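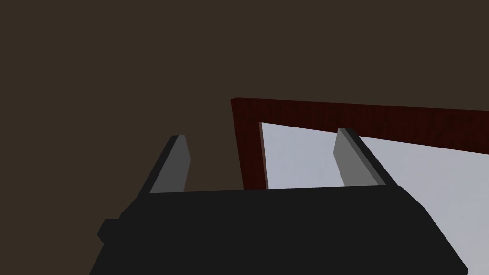
A black gripper with two gray fingers, and a dark maroon wooden frame farther off.

What Happens When a Rock Band Goes on Tour?
Posted Oct 23, 2023
Reading time: one snack

A rock band on stage looks like the easiest job in the world. You come out, you make a lot of noise, people clap, and somebody else picks up your towel. Try making that much noise at home and see if anyone claps.

What you see on stage is a small slice of a tour. The rest is driving, waiting, carrying heavy boxes, and eating sandwiches in parking lots. Let's follow a band called Esard, who have four members, two records, and one van that smells like socks.

What is a tour?

A tour is a string of concerts in different places, one after another. Bands go on tour so that people can hear them play without having to travel very far. They also do it to make a living. A song played on a phone or a computer usually earns a band a tiny bit of money, so small you'd need a great many listens to buy a pizza. A concert ticket earns more, and so does a T-shirt.

A short tour might last a week. A long one can go on for more than a year, and by the end of it the band may have to ask which country they're in.

Who decides where they go?

Most bands have a booking agent. The agent's job is to call or write to concert halls and clubs (these are called venues) and say, "Would you like this band to come and play?" The venue says yes, no, or "Who?"

The tricky part is the order. You want the towns to line up like beads on a string, so the band drives a little way each day. It doesn't always work. On Esard's last tour they played in Macedo one night and had to be in Histton the next, and the two are 339 miles apart. Then they drove most of the way back again, since the hall in the town next to Macedo was already taken by a dog show.

The dogs had booked first. Fair is fair.

How big is a venue?

They come in all sizes. A small club might hold 300 people, standing up and stepping on each other's shoes. A theater might hold 1,000 or more, often with seats, which the audience pays for and then doesn't sit in. The biggest rock bands play in sports stadiums, where the people at the back mostly watch a giant screen. They could have watched a screen at home, but at home there's no one selling pretzels.

New bands start small. Esard's first show was in the back room of a café in Durkutetti, in August, with the windows shut so the neighbors wouldn't complain. The audience was 10 people. The neighbors complained.

Who's in the crew?

The crew are the people who travel with the band and do the work. Yes, the band works too. Ask any band, they'll tell you at length.

The tour manager is in charge of getting everyone to the right place at the right time. This is a bit like being a teacher on a field trip, except that the trip lasts six weeks and the students are grown-ups who stay up past midnight.

Roadies load and unload the gear. The word comes from "road," as you may have guessed. Some roadies have a special job, such as guitar tech. A guitar tech puts on new strings, tunes the guitars, and hands them over at the right moment in the dark.

The sound engineer stands at a big desk covered with knobs and sliders, usually out among the audience. Each microphone has its own slider. Push up the one for the singer and the singer gets louder. Every musician in the band would like theirs pushed up a bit more, please.

The lighting engineer does the same sort of thing with lights.

In a small band, one person may do all of these jobs and drive the van as well. Be nice to that person.

A day on tour

Here is what a show day looks like for Esard.

Morning: Everybody gets in the van. The drummer has forgotten something. Everybody gets out of the van.

Midday: Driving. There is a discussion about what music to listen to. You would think musicians would agree about this.

Afternoon: They arrive at the venue and load in. "Load in" means carrying everything from the van to the stage. There are drums, guitars, keyboards, stands, and amplifiers. An amplifier makes the small electric signal from a guitar strong enough to work a loudspeaker. Amplifiers are heavy, and venues have stairs.

Late afternoon: Sound check. The band plays bits of songs to an empty room while the sound engineer gets everything balanced. The drummer hits one drum over and over again until everyone else has gone for a walk. An empty room sounds different from a full one, too. Bodies and coats soak up sound, so the engineer has to make changes again once the crowd comes in. If you've ever been to a concert, you helped by being a sponge.

Early evening: Dinner, often something in bread.

Evening: The opening act plays. This is another band, usually less well known, who get to play first while people are still looking for the bathroom. Almost every famous band has done this job at some point.

Night: The show! It lasts an hour and a half. For that hour and a half, it really is the best job in the world.

Late night: Load out. This is load in, backward, in the dark, when you're tired. The stairs are still there.

What's a set list?

A set list is the list of songs a band will play that night, in order. It's often taped to the floor by the microphone, so if you see a singer gazing sadly at their feet between songs, they may only be reading.

Picking the order takes some thought. Bands like to start with something fast that people know. New songs go in the middle, where it's harder to escape. The biggest hit is usually saved for near the end.

Then comes the encore, when the band says good night, walks off, waits behind a curtain while everybody shouts, and comes back to play a few more. It's meant to look like a surprise. The encore is very often printed on the set list.

Why is it so loud?

Partly because drums are loud to begin with, and everything else has to keep up. Partly because people like to feel the low notes in their chests. But very loud sound can hurt your ears for good. Deep inside each ear are tiny hair cells that help you hear, and if they're badly damaged they don't grow back. So musicians and crews often wear earplugs, and so should you. There are earmuffs made for small kids. Nobody looks cool in them, but the bass player of Esard wears a bright orange pair and has stopped minding.

Words to know

Venue: a place where concerts happen.
Gig: another word for a concert, mostly used by people who play them.
Merch: short for merchandise. T-shirts, posters, and other things you'll ask your parents for.
Backstage: the area behind the stage. People imagine it's glamorous. It usually has a sofa, and you shouldn't look under the cushions.
Rider: a list of things the band asks the venue to provide, such as water, towels, and snacks. Esard's asks for bananas. They get crackers.

Try it yourself

Pick five songs you like and write them down as a set list. Which one goes first? Which one do you save for the encore? Play them in that order for someone in your family, then swap two songs around and play them again on another day. Ask which show was better. If they say they didn't notice any difference, you may need louder shoes, or a lighting engineer with a flashlight.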